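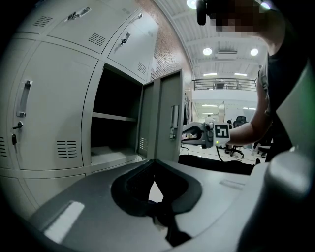
Tania Kodikara asked whether the shelf has to come out before a compartment is reassigned. It does not, unless the next user needs the full height. She also asked why section 4 of the earlier guide gave no order for testing the key. The order is now given in steps 6 through 8.

4. Preparing a compartment for use

This section applies to Kinlow metal lockers with one fixed-position shelf per compartment. It assumes that the cabinet has been leveled and joined as described in section 3.

4.1 Before you start

You need the key for the compartment, a flashlight, a soft cloth, mild soap, and the Skatdale record sheet. Keep at least 39 inches clear in front of the cabinet so that the doors can swing fully open.

CAUTION: Door edges are thin and can cut. Wear gloves when handling the shelf or reaching behind a door.

CAUTION: Do not open all the doors in the upper row at the same time on a cabinet that has not been anchored to the wall.

4.2 Procedure

1. Unlock the door and open it by the handle. Do not pull on the key.

2. Swing the door to at least 90 degrees. If it stops short, check the hinge side for packing material.

3. Check the compartment with the flashlight, including the area above the shelf and the rear corners. Remove anything left inside and enter it on the record sheet.

4. Wipe the floor, the shelf, and the inner side of the door. Dry all surfaces.

5. Press down on the front edge of the shelf at both ends. It should not rock. If it does, lift it clear, reseat the clips, and lower it again.

6. With the door still open, turn the key to the locked position and back. The movement should be smooth in both directions.

7. Close the door and lock it. Remove the key.

8. Pull the handle once with moderate force. The door should stay shut. Unlock it again and repeat with the spare key.

9. Write the key number and compartment number on the record sheet.

Note: Do not cover the vent slots with labels, tape, or magnets. Number plates go above the handle.

Note: A key that turns stiffly needs dry graphite. Do not use oil.

4.3 Load limits

The shelf carries up to 100 pounds, evenly spread. Store heavy items on the compartment floor. Do not hang bags from the handle.

4.4 Routine checks

Repeat steps 5 through 8 each September. Replace the lock cylinder after 1,000 openings where a count is kept, or when the key has to be forced. Cylinders are ordered through Sajib Bhuiyan at Pinheiro using the number stamped on the key.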